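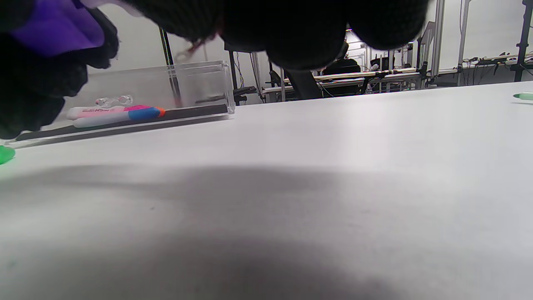
The clear box, with the first two highlighters inside.

Evening, May

I started with the pens today. I told myself in the morning that I will do only the table, and not the shelves and not the drawer under the shelves, and I kept this promise until four in the afternoon.

The clear box I bought in the shop on Morkutgate, at the beginning of my first winter in this apartment. It was meant for small bottles, I think, but I never had small bottles. For a long time it had only receipts in it. Now the receipts are in an envelope and the box is for highlighters, and only for highlighters. I laid the pink one and the blue one down next to each other. I like that I can see the colors from the side, without lifting anything. At my old place in Gosen I had a tin for all the writing things, and each time I needed one pen I turned the whole tin over on the bed.

There is also a little clear piece of plastic in the box. I do not know what it belongs to. It has loops, so it must hold on to something. I looked at the lamp, at the calendar and at the back of the radio, and it fits none of these. I will leave it in the box until the end of the month and then decide.

My rule for the pens was simple. I draw one line on the back of an old letter. If the line is good from the beginning to the end, the pen stays. If I must press, it goes to the bag. In the end I had 15 to keep and 16 for the bag, and I was surprised, because I believed that almost all of them were good. The green ones gave me the most trouble. I never use green, but I have so many of them, from the time when I marked the verbs in my course book. Green was for verbs, pink was for nouns, and blue was for the words I always forgot. I opened the course book to check if I remember it correctly, and this was a mistake, because then I sat on the floor and read for almost one hour. Page 223 is nearly all blue.

It was strange to read my own notes. On one page I wrote "ask about this" with two lines under it, but I did not write what "this" was. The teacher is not there anymore, and the school moved to the other side of the river, so the question will stay open.

After the reading I drank tea and did the drawer. I should not have done the drawer. I found five rulers, a key that I believe is from the bicycle I sold, two batteries which I could not tell if they are full, and the paper from Olard about the heater. I looked for that paper in the whole month of January, with cold feet, and even called them on the telephone to ask for another one. The second paper never came. Now I put the first one in the folder where it should be, together with the contract for the rent.

The shelves I only wiped. I did not take the books down. My back was tired, and the light from the window was already going away.

The table looks bigger. I can put both arms on it and write this without moving something first. I put the highlighter box near the wall, then on the left, then near the wall again. On the left it is easier to reach, but then it stands in the way of the cup, and I know myself with cups.

One thing I did not like today is how slow I was. At home my mother could put a whole kitchen in order between lunch and coffee, and I need one day for one table and one drawer. But she did not stop to read, and she threw away many things that we looked for later.

For tomorrow: take the bag downstairs. Buy a yellow highlighter, if the shop has it as a single one and not in a pack. Write to the Fitzgerald library about the card, it must be renewed before summer. Try the batteries in the radio. And wash the cloth, it is still lying in the sink.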